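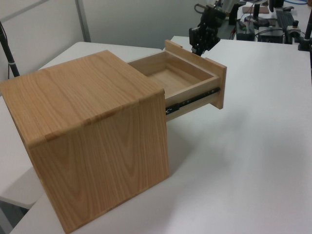

Figure 7.1 The gripper near the top edge of an open drawer front.

Chapter 7
Buying a Drawer-Opener: Reading the Offer Before You Read the Robot

People have been opening drawers for a few centuries without a service contract. It may come as a surprise, then, that a supplier will now sell you a kit for practising the job, and that the kit comes with a forty-page quotation. This chapter is mostly concerned with the quotation.

Our case is the Ralluva Drawer Kit, sold by Zustholm to labs, colleges and the sort of company that has already bought an arm and is wondering what to do with it. In its basic form the kit is a cabinet, a set of task scripts, a scoring sheet and two days of someone's time. The arm is extra. So is the table, a fact that appears on page 31.

By the end of the chapter you should be able to read an offer of this kind, work out what is being promised, and write back with questions that get a straight answer at least half the time.

7.1 Why a drawer?

A drawer is an honest piece of furniture. It moves along one line, it stops at both ends, and it complains if you pull it crooked. For a machine, each of those habits is a separate problem. The arm has to find the part it means to pull, take hold of it, and then move along a path the furniture has already chosen. An arm that insists on its own path will drag the whole cabinet across the table, and the cabinet will win the argument by falling off.

The Ralluva cabinet runs its drawer on a black metal slide, which matters more than the brochure lets on. A slide keeps side play low. A plain wooden runner, like the one in your grandmother's dresser, sticks in February and rattles in August. A system that does well on the first may do badly on the second, and the word "drawer" in a quotation covers both.

7.2 What the supplier counts

Zustholm's offer states that the task set contains 342 trials. A trial, in the small print, is one attempt at one movement. Opening is a trial. Closing is another. If you pictured 342 drawers being opened and then shut, you have pictured 171 of them.

The offer also gives a price of $762 per day for on-site support, with a minimum of 2 days. There's nothing wrong with the figure. There is something wrong with the line above it, which describes the support as "included". Included in what is left as an exercise for the purchaser – and now for you, in 7.5.

7.3 Grasping and other ways of touching

Suppliers like the word "manipulate" as it commits them to very little. A drawer can be pulled by its handle, hooked by its top edge, or nudged shut with whatever part of the arm is nearest. Each calls for different skill and each wears out different parts. Ask which ones were tested, and with what sort of hand.

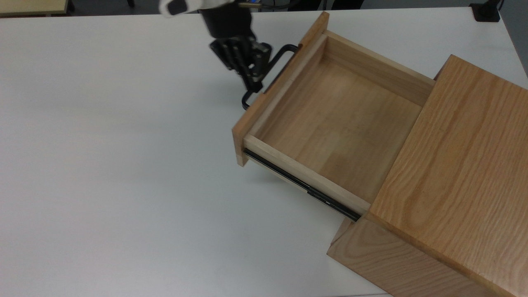

Figure 7.2 Four fingers around the bar handle, drawer open and empty.

A bar handle of the type in Figure 7.2 is generous to a hand with fingers. There is room behind the bar and something firm to close on. Swap it for a round knob, or for one of those recessed slots that kitchen designers adore, and the same hand may need a new plan.

Note also what the drawer holds. Žofie Šimek, who reviewed three such kits for a hospital supply group, wrote one sentence on the subject that we have stolen for our own students: "Ask them to do it again with the spoons in." Weight changes the pull, and loose contents slide to the back at the worst moment. Her review of the rival Murín kit allowed for loads up to 400 grams. The Ralluva offer is silent on loads, and she marked it down for that.

7.4 Letters worth writing

Before signing, put these to the supplier in writing:

Which handle types are covered by the quoted trials?
Does a trial begin with the hand already at the drawer?
Is the cabinet fixed down, and who supplies the fixings?
What counts as open?

The last one sounds silly. Tiltov, a smaller firm with a similar service, defines open as "visibly displaced from the closed position", a standard most drawers meet after a truck goes by.

7.5 Warm-up exercises

Rewrite the support clause in 7.2 so that a tired person could understand it at four in the afternoon. Then work out the least you could pay for support under your version. Compare your answer with a neighbour's and keep both; we return to them in Chapter 8, where the invoice arrives.

Related chapters
Chapter 5: Demonstrations and How to Sit Through Them
Chapter 6: Grippers, Hands and the Price Between
Chapter 8: The Invoice
Chapter 9: Spare Parts and Who Has Them

Copyright the authors. Classroom copying permitted. Contact the course office for the instructor's notes. Back to top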